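Skip to content

Search stories Search

We use cookies to remember your reading settings. Accept / Manage

The Long Table

The arm had belonged to a packing line in Fatdale before it came to the workshop. Ivana Ledesma bought it for 300 pounds from a man who wanted his garage back, and Güven Baysal drove the van. It took them an evening to get it up the stairs and another to find the right fuse.

Then it sat under a sheet until October, as the controller was dead. Güven had ordered a new one from Drollport and Drollport kept writing to say that it was on its way.

"We can do the software without it," Ivana said. "Build the room in the simulator, get it working there, and load it across when the box turns up."

"And if it doesn't turn up?"

"Then we'll have a very good picture of an arm."

She did most of it at home, at the kitchen table, after her son had gone to bed. She had never liked the workshop in the evenings. In the simulator she could have any floor she wanted and she picked boards, yellow ones, a bit like the ones in her grandmother's front room. She made the table long and grey. She gave the arm a block to pick up, black with white specks, from a folder of free textures that somebody had named "night".

For the first week the arm would not go near the block. It reached past it, or it stopped short and shook. Once it folded itself up against its own base and stayed there while the log filled with the same line, over and over. She rang Güven.

"What's your step size?" he said. She could hear his television.

She told him.

"Halve it."

She halved it and the shaking stopped, but the fingers still shut on air. The block was sitting a little lower than the arm believed it was. She went through the numbers for the table and found that she had typed its height in twice, once in the table's file and once in the file for the whole room, and the two didn't agree. She took one out. It was nearly midnight. She put the kettle on, ran it again and stood with her back against the fridge to watch.
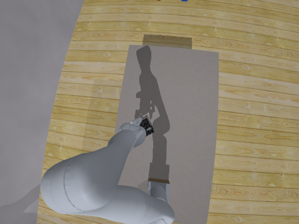
She didn't shout, with the boy asleep. She saved the run, wrote down the settings on the back of a school letter and then ran it again from the start, and again after that. By one o'clock she had a score of 95 out of a hundred and cold tea.

In the morning she sent it to Güven, who sent back a thumb, and to Halyna Maksymiv, who ran the workshop and had been asking since the summer when she could have her corner back. Halyna telephoned.

"So it works," she said.

"It works on my laptop."

"Ivana, I have a woman who wants that corner for a loom. She'll pay from the first of the month."

"The controller's coming."

"You said that before."

"I know I did."

There was a pause. A saw started up somewhere behind Halyna and she moved away from it.

"Show me on Thursday," she said. "Bring the laptop. I'm not promising anything."

On Thursday Ivana put the laptop on the sheet, on top of what was probably the elbow, and Halyna pulled up a stool. They watched the arm go out over the table and close on the block. Halyna asked to see it again. She asked why the arm went round to the left first when it could have gone straight, and Ivana said that it had worked that out for itself and she hadn't had the heart to correct it.

"My father did that," Halyna said. "He had a bad shoulder. He went round everything."

She watched it 3 more times. Then she got up and lifted a corner of the sheet and looked at the real one, at the dust on it, and the Fatdale sticker Güven hadn't managed to scrape off.

"The loom can go by the window," she said. "The light's better there anyway."

Ivana wrote to Drollport again that night. She kept it polite. Afterwards she opened the simulator, moved the block a little way up the table and set it running, and went to see to the washing.

Get new stories by email. Enter your address Subscribe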